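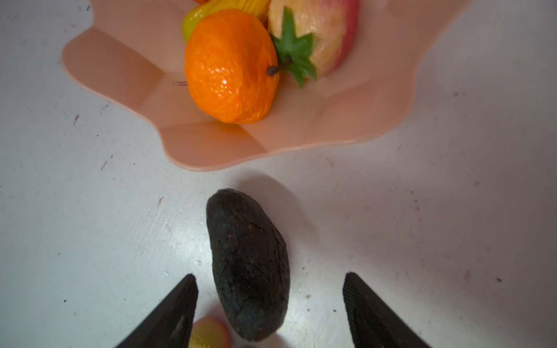

Subject: Re: [trakon-users] grasp planner picks the wrong target

Hi Fermín,

Thanks for the log, that helped a lot! I think you're hitting the same thing I've been chasing with the avocado (the dark one, of course). Our segmenter keeps merging it with its own shadow, so the mask stretches up toward the bowl and the grasp center drifts with it.

Fermín Sosa wrote:
> Since I moved to the new Trakon build the wrist view proposes
> grasps off to one side of anything dark. Bright fruit is fine.
> Is it my calibration or the mask filter?

Mask filter, I'm pretty sure. Try dropping shadow_thresh from 40 to 34 and rerun the same log before you touch the calibration. With that change I got nine good proposals in a row on my side, and the orange still comes out clean – it never had trouble anyway.

One catch: the lower value gets jumpy when two fruits touch, so leave merge_small off for now. I have a half-written patch that checks depth before joining regions, and I'll push it to the Skendside branch once the tests stop yelling at me.

Can you send me your config too?

Pacita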